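Subject: Re: Refinishing the sewing table / October swap
From: Renata Durán
Date: August 2026

Celeste Painemal wrote:
> Does anyone have a good way to baste a quilt on a table instead of
> crawling all over the living room floor? My knees have had enough.
> Also, is glue really okay for bindings, or will I regret it?

Dear Celeste, and hello to everybody else,

Oh, my knees send yours their sympathy! I gave up the floor after the blue Lunby throw, and I have basted on tables ever since, with the backing clamped along two sides and the rest of it hanging down wherever it likes.

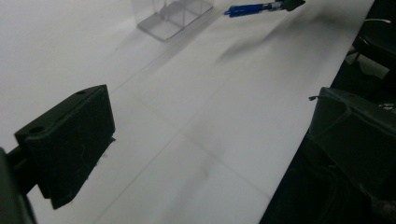
For a lap quilt you want the backing 4 inches bigger than the top on every side, and please press it first, even if you are tired and it looks fine. Start from the middle and smooth outward with your forearms. A plain white top like mine is lovely for this, though there are faint seams running across it, and I line up the center fold with one of those so I don't have to draw anything. Pins every six inches or so, then slide the whole business over and do the next part.

As for glue, yes, I use it on bindings and have for years. Only a thin line inside the seam allowance, pressed with a dry iron, and then I stitch it down the same evening if supper allows.

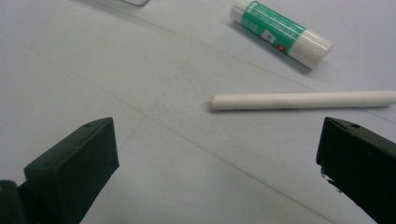

Glue stick with the green and white label, toward the back.

Wash the quilt afterward in cool water and let me know how the corners come out, because mine still go a bit lumpy. I'm bringing seven fat quarters in the Prollden print to the October swap if you want first pick.

Hugs,
Renata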